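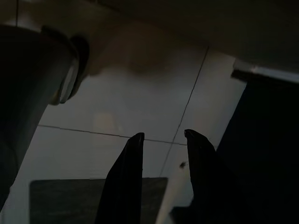
What should you clean a pale tiled floor with?
Warm water with a small squirt of washing-up liquid, a well-wrung mop, and a second going-over with clean water so the soap doesn't dry into a film. Keep vinegar well away from stone and from cement grout.

Pendale back kitchen: the floor page
Posted July 15, 2018

Welcome to the least glamorous corner of the Pendale gallery. The garden gets the visitors and the staircase gets the compliments, but the back kitchen floor took up more of my life than either, so it gets its own page.

It was laid by Loïc Marchal, who charged us 598 pounds for the labour and a further fortune in biscuits. Before that there was lino in a shade the estate agent called "biscuit" too, though no biscuit has ever looked like it. We lifted it in November and found more lino. Under that was a layer of glue that I still think about.

The tiles
Pale grey, picked after a long campaign by Branwen, who wanted terracotta and has been very gracious in defeat, by which I mean she mentions it at Christmas. A pale floor makes a dim room feel bigger. It also keeps a faithful record of toast.

The grout
Dark, on purpose. Mathis Jacquet at Fomberg told me that light grout stays light for two weeks and then spends the rest of its days looking like a tea towel. He then sold me the dark stuff — a conflict of interest, I suppose, but I've no complaints. The lines show up nicely against the tile, and so would any wobble in the laying, which kept Loïc on his knees with a straight edge for a whole afternoon.

The speck
There is a small dark speck close to where the lines cross. It may be a crumb or it may be a mark. I have opinions on people who zoom in looking for this sort of thing, and I am one of them.

The dark slab
Flat, charcoal or thereabouts, and lying on the tiles. Very smart against the grey. Branwen says it would look smarter against terracotta.

The light
Poor, as ever. The back kitchen faces a wall, and the best it usually manages is a soft pale patch on the tile. Mitra Azimi suggested a mirror, which would give us two views of the wall.

If you're planning something similar, buy spare tiles. We ordered 200 and I put the leftovers in the shed, behind the mower, where they will be found by whoever buys the house after us. And do write down the name of the grout colour. I wrote ours on the bag, then took the bag to the tip.

Next in the gallery: the Siddiqui shelves, before and after the second attempt.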